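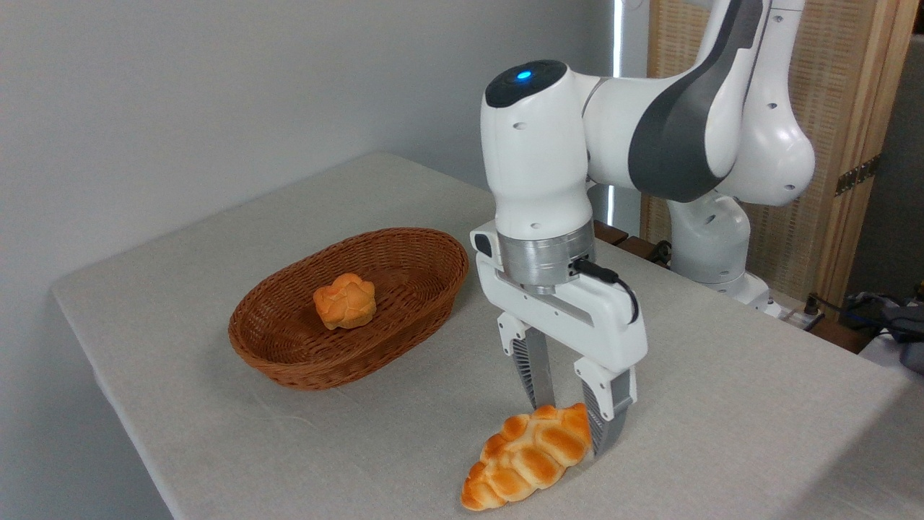
Braided roll on the tablecloth, round bun in the basket. Look at the gold on those ridges!

Bread Table: The July Gallery
Last updated: July

Welcome back to the bread table! I'm Geetha Nambiar, and if you've been reading for a while you already know how I feel about a braid. For anyone new, this page is where I keep the shapes I love best and the notes that go with them, mostly so I can find them again when somebody in my Brimeveck baking group asks (and they do ask, usually at eleven at night when their dough is already on the counter).

This month is all about small breads, the kind you put out with butter and jam and let people tear into. I've gone a little overboard with the notes, sorry, but small breads deserve it.

The braid
I love how plump the twists are on this one, and how it tapers at both ends. The color does something wonderful too, pale yellow down in the creases and then deep orange-gold on top. When I braid at home I start from the middle and work out to each end, which keeps the fat part fat. Roll your ropes thinner at the tips and pinch hard. For shine I brush on beaten egg, wait ten minutes, and brush again. Go easy in the creases or the egg pools there.

The round bun
Small, crusty, and cracked all over the top, with that lovely orange-yellow color. I'm a sucker for a crackly top! My favorite way to get one is a rice flour paste, spread on thick right before the bun goes in the oven. Too thin and it just slides off down the sides (ask me about my first tray).

The basket
Oval, woven, reddish brown, with a nice raised rim. Wicker and bread belong together. I line mine with a napkin when the rolls are warm and leave it bare once they've cooled, and I shake the crumbs out over the back step for the sparrows.

The cloth
Plain and pale, somewhere between gray and beige. I used to put out a busy floral under everything, and the bread got lost on it. A quiet cloth makes a golden crust look twice as golden.

Next month I want to try the seeded knots from the Flara booklet, the ones with 100 grams of poppy seed in the batch, which sounds like a lot and also sounds fantastic. If you've made them, tell me how they went!

52 comments
3446 shares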